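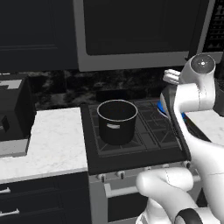 Quiénes somos

Tiltden es un laboratorio pequeño que enseña a los robots a moverse por cocinas que no han visto nunca. Trabajamos en simulación, con cocinas construidas por ordenador, y lo que más nos interesa es una pregunta muy concreta: ¿cuánto tiene que variar una cocina de mentira para que lo aprendido en ella sirva en otra?

Empezamos dos personas, Coralie Hinds y Leonie Cosgrove, compartiendo una mesa y un ordenador que hacía un ruido tremendo. Coralie venía de la animación por ordenador y sabía modelar una encimera de mármol con todas sus vetas. Leonie venía del control de brazos mecánicos y le daba bastante igual el mármol. De esa discusión (¿importa o no importa el aspecto de la piedra?) salió nuestro primer experimento, y todavía hoy seguimos dándole vueltas. La respuesta corta es que importa mucho más de lo que Leonie creía y bastante menos de lo que Coralie esperaba.

Qué hacemos

Nuestro método se llama Wetero. La idea cabe en un párrafo, aunque nos costó muchos meses llegar a ella.

Lo habitual, cuando se entrena un robot en simulación, es cambiarlo todo a la vez: colores, luces, posición de los muebles, tamaño de los objetos. Funciona hasta cierto punto, pero luego es dificilísimo saber qué cambio ayudó y cuál solo añadió ruido. Wetero separa la cocina en capas. Una capa son los materiales, otra la distribución de los muebles, otra los objetos sueltos y otra el punto de vista desde el que el robot mira la tarea. Cada capa se mueve por su cuenta mientras las demás se quedan quietas, y el sistema va midiendo en cuál de ellas el robot se equivoca más. Esa capa recibe más variedad en la ronda siguiente. ¡Y vuelta a empezar!

Partimos de 600 cocinas generadas. De ellas, 400 se usan para entrenar, 100 para ajustar el método y otras 100 se guardan bajo llave hasta la evaluación final. Lo de la llave es casi literal: están en un disco aparte y para abrirlo hay que avisar a todo el equipo. Nos lo tomamos en serio, porque es muy fácil engañarse cuando uno mira demasiadas veces el examen.

Los objetos van por otro lado. Tenemos un catálogo de 80 modelos, desde ollas y tostadoras hasta cosas que no son de cocina y que pueden acabar allí igualmente. Una plancha junto a los fogones, por ejemplo, es una combinación que a un robot entrenado solo con cocinas ordenadas le resulta rarísima, y a nosotros nos encanta. Los llamamos objetos forasteros y son una de las partes más divertidas del trabajo. Cada nueva persona que entra en el equipo propone uno para el catálogo, y hay debates muy encendidos sobre la forma del asa.

Lo que hemos aprendido hasta ahora

El resultado del que estamos más contentos tiene que ver con los bordes. Cuando pusimos en marcha Wetero por primera vez, esperábamos que la capa de los objetos fuera la más difícil. Pues no. Donde el robot se perdía era en las fronteras: el paso de la placa a la encimera, el hueco estrecho que queda entre un mueble y el siguiente, el canto donde una superficie oscura se encuentra con otra muy clara. En esas zonas calculaba mal la altura y se quedaba dudando, con la pinza parada, a veces durante toda la prueba.

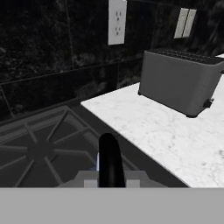
Un dedo de la pinza, entre la rejilla de los fogones y la encimera de mármol, en una de nuestras cocinas simuladas.

A partir de ahí cambiamos el reparto. En lugar de colocar los puntos de partida al azar por toda la cocina, empezamos a concentrar una parte de ellos cerca de esas fronteras, y a variar allí los materiales con más insistencia. Los errores de altura bajaron de forma clara en las cocinas de ajuste. En las reservadas también, aunque menos, y esa diferencia es justo lo que estamos estudiando ahora. Leonie sospecha que tiene que ver con el ángulo desde el que se ve la superficie. Coralie sospecha de los reflejos. Las dos tienen gráficas y las dos están muy convencidas.

También hemos aprendido que las rejillas de los fogones son un pequeño mundo. Para una persona son un sitio donde se apoya una olla y ya está. Para un robot que tiene que decidir dónde termina una superficie y dónde empieza el vacío, una rejilla es un montón de barras con huecos en medio, y cada modelo las dispone a su manera. Dedicamos una primavera entera a las rejillas. Quedó un informe interno larguísimo, con una sección sobre barras radiales que seguimos consultando más de lo que nos gustaría admitir.

Y una cosa que no salió: intentamos que el propio sistema inventara capas nuevas, sin que nosotros se las diéramos. Las que proponía mezclaban cosas sin relación aparente (el color de los tiradores con la altura del horno) y el robot no mejoraba. Lo dejamos escrito y publicado con el resto, con sus datos, por si alguien encuentra el modo de hacerlo bien. Nos haría muchísima ilusión.

Cómo trabajamos

Cada experimento empieza con una hoja de una página. En ella se escribe qué se espera que ocurra, cómo se va a medir y qué resultado nos haría cambiar de opinión. La hoja se comparte antes de lanzar nada y no se toca después. Al principio parecía burocracia; ahora es la parte que más defendemos cuando viene gente de visita.

Por las mañanas, a las 9:30, revisamos juntos las pruebas que han corrido durante la noche. Vemos las que han ido mal, una detrás de otra, en una pantalla grande y con café. Es sorprendente lo que se aprende mirando a un brazo simulado intentar lo mismo de cinco maneras distintas. A veces el fallo es del robot, y a veces es nuestro - una olla que pesa como una pluma por un cero de menos, una puerta de horno que se abre hacia dentro - y entonces hay risas y alguien se levanta a corregirlo.

Las herramientas de simulación las mantenemos nosotros. El generador de cocinas se llama Firkau y creció a la vez que el laboratorio, así que arrastra algunas rarezas (la unidad de medida de los armarios es una historia larga). Con él se puede pedir una cocina indicando la distribución, los acabados y los electrodomésticos, y obtener todas las variantes que hagan falta sin tocar el resto. Tiene un manual en español y en inglés, y lo actualizamos cada julio.

Con quién colaboramos

Nuestro socio más cercano es el taller Tamihana, que dispone de una cocina física y de un brazo montado sobre una base. Allí es donde probamos si lo aprendido en simulación aguanta el contacto con la realidad. Vamos varias veces al año con el ordenador a cuestas y volvemos siempre con una lista de cosas por arreglar. Las primeras visitas fueron duras. Las últimas han sido una alegría, sobre todo la tarde en que el brazo cruzó de la placa a la encimera sin dudar y hubo quien aplaudió.

Acogemos también a estudiantes en prácticas, dos o tres por curso. No pedimos experiencia en robótica. Hemos tenido gente de matemáticas, de diseño industrial y de filología, y la persona de filología fue quien puso orden en los nombres de las capas, que hasta entonces eran un desastre. Lo que sí pedimos es curiosidad y paciencia para mirar muchas pruebas fallidas seguidas.

En qué estamos ahora

La próxima versión de Wetero añade una quinta capa, dedicada a la luz. Hasta ahora la iluminación iba metida con los materiales, y cada vez vemos más señales de que merece un sitio propio: una encimera blanca junto a una pared casi negra se comporta de un modo muy distinto según de dónde venga la claridad. Estamos preparando las hojas de los primeros experimentos y ya hay tres apuestas cruzadas sobre el resultado.

Si trabajas en algo parecido, si quieres probar Firkau o si tienes un objeto forastero que proponer para el catálogo, escríbenos desde la página de contacto. Leemos todos los mensajes y contestamos en cuanto termina la revisión de la mañana.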